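We use cookies to remember your preferences and to see which articles people read. Accept all | Manage settings

The old server and the man who won't bin it

Last updated: 22nd June

I'd been told to bring biscuits, so I brought biscuits, and Mohandas Salian took them off me at the door of Pisharody before I'd got my coat off. Pisharody is the repair shop he runs with Vimala Chacko, down a side road behind the tyre place, and if you've ever had an office machine die on you round our way there's a fair chance it has been through here. I'd wanted to talk to them both for ages. My own desktop went to them in a carrier bag the winter before last and came back working, so I'm hardly neutral!

What they mostly do these days is servers. Small ones, the sort a dentist or a lettings agent keeps in a cupboard and forgets. "People think it's going to be laptops," Mohandas said, already into the biscuits. "Laptops I can't stand. Everything's glued. You open a server and there's room to get your hand in, there's a label on everything, somebody has thought about the poor soul who'll have to mend it."

I asked him what he likes doing best and he didn't need any time over it – fitting processors. He has been doing it since he was an apprentice at a firm called Duna, which sold accounting systems and is long gone, and he still goes quiet when he does one. Vimala says you can tell from the next room.

"The socket's the thing," he told me. "Those pins are finer than you'd believe. People see a square of metal going into a square hole and they think, well, how hard can it be? But you've got to come down flat. You hold it by the edges, you get your corner lined up, and then you let it sit. You don't push. If you're pushing, you've gone wrong already."
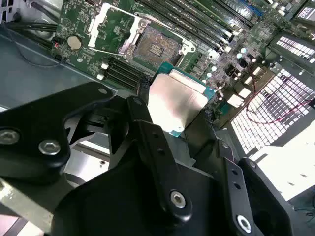 He learned that the expensive way. In his first June at Duna he dropped a chip from no height at all and bent four pins on a board that belonged to a customer. He spent his whole lunch hour with a magnifier and a sewing needle trying to tease them back up, and got three of them. "Three out of four is no use to anybody," he said. "My boss didn't even shout. He put the board on the shelf over my bench and left it there for five months, so I had to look at it."

I said that sounded worse than shouting. Vimala, who'd been half listening from the other bench with a power supply in pieces, said it clearly worked, because he's unbearable about sockets now. He made her practise on scrap boards when she joined. Her background is in hospital equipment and she'd assumed she knew how to be careful.

"I was careful," she said. "I just wasn't slow. He'd say, do it again, and I'd do it again, and he'd go and make tea and come back and say, do it again." She can do it in her sleep now, though she admits she still holds her breath on the way down. I do that threading a needle, so I felt quite at home.

We got on to the bits of a board that customers never ask about. Vimala's favourite is the coin battery, which I'd honestly never given a thought. It keeps the clock and the settings going when the machine's unplugged, and when it runs down you can get all sorts of odd behaviour. She had a call from Ranano, the garden centre, whose server thought it was the wrong year every time there was a power cut. They'd been quoted for a whole new machine by someone else. "It was a battery," she said. "I charged them for the battery and the petrol."

Mohandas looks at the capacitors first. If the tops are bulging he wants to know before he's spent an hour on anything else. Then memory slots, for dust, and then the lever and the frame over the processor. He likes a frame that closes with a bit of resistance – "you'll think you're breaking it, everyone does" – and he won't be hurried over it.

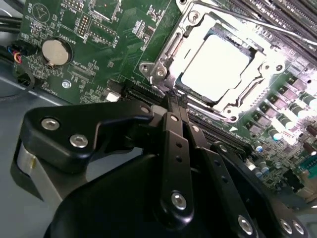 I wanted to know whether any of this makes money. There was a bit of a look between the two of them. Some months, Vimala said. Jetotska, the printers on the industrial estate, send them everything and pay on time, and that covers a lot of jobs like the garden centre one. She'd like to put the prices up. Mohandas would like to talk about it another day, and I gather he has been saying that for a while.

What he did want to talk about was thermal paste, and we were on that for longer than I'd planned. He's a small-blob-in-the-middle man. Vimala spreads hers with an old loyalty card. They've had this argument so often that each of them can do the other's side, and they did, for my benefit, with voices.

Before I left I asked whether he'd kept the board with the bent pins. He had. It's at home in the airing cupboard, and his wife has asked him to move it.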